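Features | Work & Machines
214 shares | 31 comments

The Teardown Shift

At the Palasley refurbishing plant, robots have moved onto the benches where old desktop computers are taken apart. The people who used to do it by hand have a lot to say, and most of it is surprisingly cheerful.

By six in the morning the first carts are already rolling off the dock at Palasley, each one loaded with towers from offices, clinics and school districts that have moved on to something newer. Some of these computers will be cleaned up and sold again. Most will be opened, picked over for good parts and sent on for metal recovery. It's dusty work, it's fiddly work, and I could have stood there watching it all day.

Until last August every one of those towers was opened and emptied by a person with a screwdriver and a pair of cotton gloves. Now two of the benches on the teardown line belong to robots, put together for the plant by an integrator called Tovo. The crew calls them "the deuce" as a pair, and argues over which of the two is the better worker. (Bench One has more fans. Bench Two was installed second and has never quite lived it down.)

What I wanted to know when I drove out there was pretty simple. What happens to a job you've done with your own hands for years when a machine takes over the middle of it?

The first surprise is how much of the job stays put. People still roll the carts, pop the side panels and decide what each computer is good for. They look for swollen capacitors, bent pins and scorched connectors. They pull the drives and log them, a step the plant has kept in human hands and plans to leave there. Then the open case goes under the arm, and the arm goes after the parts that used to wear out people's fingers - cards, mostly, and after that memory.

If you've never pulled a graphics card from an old office tower, it's an awkward little move. You free the bracket at the back, find the latch on the slot if there is one, and draw the card straight out without rocking it. Rock it and you can crack the slot or scrape the contacts. Do it once and it's nothing. Do it for a whole shift, reaching down past cables and sheet metal, and by lunch your knuckles look like you lost a fight with a cheese grater.

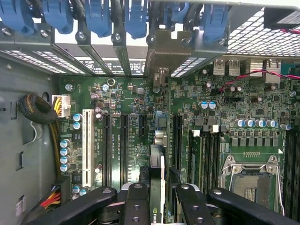
ON THE LINE

With the case open and its six blue clips lined up along the expansion slots, there isn't much spare room in there. Two fingers have the card between them, down among the capacitors and the long black slots, and there are bundles of power wire along the wall of the chassis. A person learns to feel their way through a space like that. Teaching a gripper to do it took the better part of a year.

A lot of that teaching came from the crew. Tovo's engineers arrived with a system that had practiced on clean, tidy computers, and the carts at Palasley are anything but. One technician told me the first week was like watching someone try to pick a wallet out of a bowl of spaghetti. So the engineers pulled up stools and asked questions. Which cable do you move first? How hard do you pull before you stop and look? When do you give up on a card?

That last one turned into a rule the whole floor likes. If the arm meets more resistance than it should, it lets go, backs out and turns on an amber light, and a person comes over. Nobody gets dinged for an amber light. In the early days there was one every few minutes, and the technicians kept a running tally on a whiteboard. The best day so far was a Sunday overtime shift that handled 150 towers across both benches. Somebody has drawn a box around the number so it won't get erased.

The work has changed shape for the people on the floor. There are 31 of them on the teardown side, the same as before the robots came, but the job titles have moved around. Several former teardown hands now run the test room, where recovered cards and memory are plugged in and put through their paces. Before, a lot of usable parts went straight to scrap for lack of anyone with time to test them. The test room passed 2,917 parts in its first full quarter, and the woman who runs it quoted me that figure before I'd even sat down.

She spent nine years on the benches and has the wrists to prove it. She missed the rhythm at first, she said, and the radio, and the talking. Testing is quieter and you have to concentrate. But she's learning to diagnose faults she used to toss in a bin, and she goes home without an ice pack.

Not everybody is sold. One of the older technicians thinks the arms are slow, and on a simple tower he's right - he beat Bench One by a wide margin while I stood there, grinning the whole time. He also worries about the newer hires. "You get good by breaking a few," he told me. "If the robot does all the pulling, where do they learn?" The plant's answer is to start every new hire with a month of manual teardown. He thinks it should be three, and he's still lobbying.

There's plenty left to figure out. Slim cases are still a headache, and anything with a stripped screw goes to a human, full stop. Tovo is working on a smaller set of fingers for memory modules, and the crew has already been asked to tell them what's wrong with the prototype. They've filled two pages.

Late in the afternoon an amber light came on at Bench Two. A technician wandered over, leaned in, nudged a cable aside with one finger and tapped the button to carry on. Then she went back to her cart and popped the panel off the next tower.

Filed under: Automation, Repair, Jobs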